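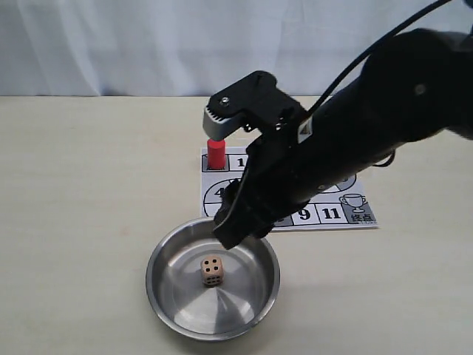 How long does a rye starter need in the fridge before it stops raising a loaf properly? Mine went eleven days without a feed this month and the loaf still came up, but it took nearly twice the usual time and the crumb was tight along the bottom.

September, 6:40 a.m. Kitchen at 66 degrees. I took the jar out last night before bed and fed it equal weights of rye and water. By this morning it had risen to the upper rubber band, with a slight dome and a sharp smell, closer to vinegar than I like. I gave it a second feed and waited until it peaked again. It peaked at 10:15.

Flour is the Lanau whole rye, second bag from the same lot, cut with the Tehrani bread flour. I have stopped using the Brusier. It absorbs less water than the label suggests and the dough spreads on the stone. There is half a bag left and it will go into pancakes.

Today's dough:
Bread flour, 305 g
Whole rye, 162 g
Water, 245 g to begin, then more by feel
Starter, one ladle, stirred down
Salt, 2 level teaspoons

The first water addition left dry flour at the bottom of the tub, as expected. I added more with a wet hand until the dough would just let go of the side. I should weigh the additional water and I keep not doing it. Next bake: put the jug on the scale before and after.

Rested 40 minutes before the salt went in. Three sets of folds, half an hour apart. The dough was slack at the first set and only a little firmer by the third. Rye does not build strength the way wheat does, so I left it there. More folding in July gave me a gray, gummy loaf.

Bulk rise ended at 4:30 p.m. It had grown by half, judged against the tape on the tub. I usually let it go further, but the surface had begun to show small broken bubbles and I did not trust it. Shaped on a damp counter, into the long tin, smoothed with a wet spatula. Dusted the top with rye.

Walked to the Flidlow post office while it proofed. Closed early. Came back with nothing mailed and a bag of plums.

Oven on at 5:20. The bottom element is still slow - the dial reads 475 well before the thermometer does. I waited for the thermometer. Loaf in at 6:05 with a pan of boiling water on the lower rack. Water out and heat down to 425 after fifteen minutes. Turned the tin once. Out at 7:00, tipped from the tin, and back on the bare rack for another eight minutes to firm up the sides.

Cracks on the top are fine and even, which I put down to the dusting. One split along the left side where the dough met the tin. Probably underproofed by half an hour, which fits with the bulk being cut short. The bottom sounds right when knocked.

Changes for next time: feed the starter twice the day before, and let the bulk run to three quarters. Leave the folds and the oven schedule as they are. Changing everything at once is how I lost track in the spring.

9:30 p.m. Loaf is wrapped in a towel and will not be cut before tomorrow noon. Jar fed and back on the fridge door. Need salt, parchment and a new rubber band.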